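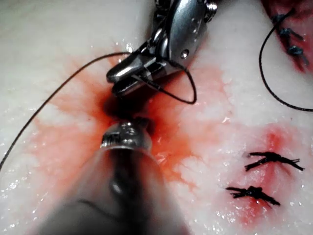
Suture pad storage, gel vs silicone

nadon_k
Olosar gel pads split along the old stitch lines after 18 days in the drawer. Anyone storing them in glycerin?

tb341
No. Glycerin softens the skin layer. Sealed bag, talc, flat shelf.

mandance2
Disagree on talc. It clogs braided thread. I use a damp cloth and change it every 2 days.

tb341
Damp cloth grew mold on mine by July.

nadon_k
Trying the bag without talc.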